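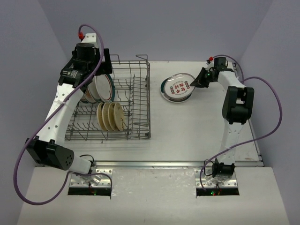 Does this dataset show how much water people use to wash dishes?
It shows how much they say they use, and I'd be slow to treat the two as one.

Flistuvstead Dishwashing Survey, data card

We sent out 3,000 forms and kept 2,931 rows. The other 69 were blank or unreadable. Each row has 4 fields: household size, washing method, loads per week, litres per load. The litres field is self-reported, and plenty of people seem to have copied a number off a brochure.

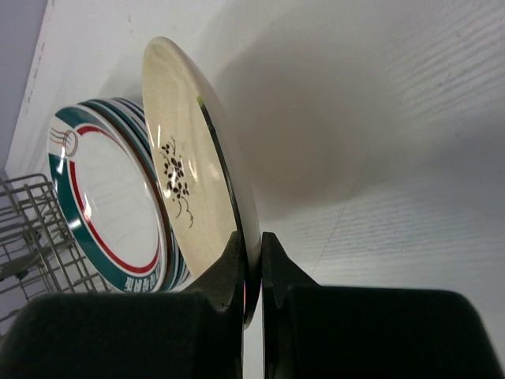

Cream plate with a dark floral motif.

Known problems

131 rows give "by hand" as the method and then report machine loads. We left them in and set flag_method to 1. Earlier releases dropped them, which made the averages look tidier than they deserved.

Everyone surveyed lives in Flistuvstead or Manside. Please don't call the results national. It's been done.
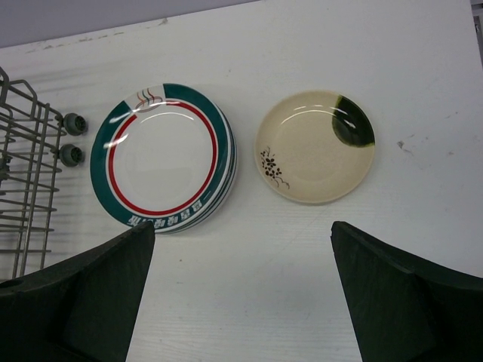 Plates with teal and red rims, a cream dish and a wire rack.

Uses

Fine for teaching data cleaning or comparing survey wording. I wouldn't set a water rate with it, whatever the Landeg summary claims about "behavioural insight".

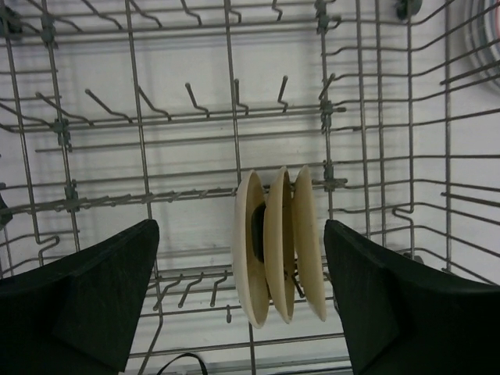 Livia Landeg

Corrections go in the issues tracker with the row number. The July file replaces all earlier ones. Colour codes in the old spreadsheet meant nothing and are gone.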